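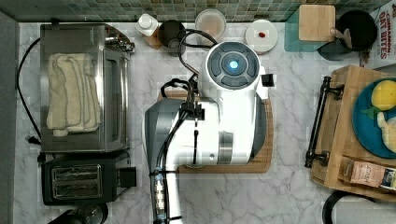 Cable Season at the Fidano Kitchen

Every May the Fidano cell reaches the age at which a robot starts chewing its own wiring, and every May we act surprised. This spring it lasted 1,972 cycles between faults, a house record, and then stopped in the middle of putting away a plate. The error log said "communication timeout." In Fidano's dialect that can mean anything from a failed controller to somebody leaning on the counter.

It was a cable. It is nearly always a cable. One of the signal lines had been rubbing at the same bend on every reach toward the back of the counter, and the jacket had gone thin enough to read through. We swapped the line, felt pleased with ourselves, and had the same timeout again before lunch. The replacement had been tied down so neatly that it had no slack left, and the arm was pulling its own plug out a hair at a time.

So the whole run has been redone. The bundle now goes over the arm in a loose loop, with black ties holding things close along the white link, where nothing needs to flex. It looks like the back of a television. The tidy version photographed beautifully and worked for a morning.

A few house rules came out of this, and they are now taped inside the tool drawer at Delline:

Move the arm to its farthest reach by hand, power off, before you cut a single tie. If the cable goes tight, start over.

Trim the tie ends flush. A tie cut at an angle will find your wrist, and it has a good memory.

Leave the tie over a bend loose enough to slide with a fingertip. The ones on the straight sections can be snug.

Write the cycle count on the sheet. The sheet is on the clipboard. The clipboard is wherever you last put it.

After the cables came the part everyone likes less, the touch-off. Any time we disturb the wrist we run the Suvarna routine, in which the gripper goes down into a bowl, pauses, comes back out and does it again 60 times while a person stands there with a hand near the stop button, reconsidering graduate school. We allow a drift of 3 millimeters over the full set. The first try wandered well past that and began making a case for the rim. One loose screw at the wrist mount accounted for all of it, and the second run passed.
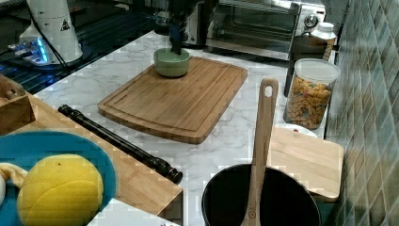 Down in the green bowl, on the bamboo board.

The counter stays dressed during all this. Parix users keep asking if we could clear it for maintenance, and the answer is still no. A robot that has been checked on a bare counter has been checked for a bare counter, and the first rolling pin it meets will be a learning experience for both parties. Please put things back where you found them, toy fruit included.

Spare signal lines are in the gray cabinet, bin 218, which also holds the good side cutters. The good side cutters were missing for most of the repair and have since come home without comment. If you use the last spare line, tell the Parix desk the same day so the reorder goes in. The cell is open for bookings again, mornings first, and the next cable check is due when the count hits 1,972 or the arm starts sulking.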